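Drummond adds shallow yellow tray to Skurnholm bench storage range

Prernwood, April — Drummond has extended its Skurnholm range of bench storage with a shallow rectangular tray for hand tools in current use. The tray is moulded in bright yellow plastic and has a flat bottom and slightly flared walls. It is supplied in packs of 6 under part number 414.

The tray is intended for small workshops, repair counters and school technology rooms, where tools are often put down directly on the worktop between tasks. It holds a screwdriver laid diagonally — longer tools should be kept in the Drirnon rack, which remains on sale unchanged.

"Customers asked for a tray that shows up on a pale worktop," said Qiuyue Hao, product manager for Skurnholm. "We kept the colour bright and left out the dividers."

Empty trays stack to a maximum of 20. Each pack carries a guarantee of two years against splitting in normal indoor use.
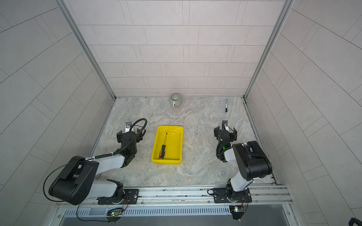 Can the tray be used to hold solvents or oil?
It is sold for dry storage only, and liquids should be kept in a closed container suited to the contents.

Orders are handled by the Drummond trade counter in Prernwood, which opens at 8 am.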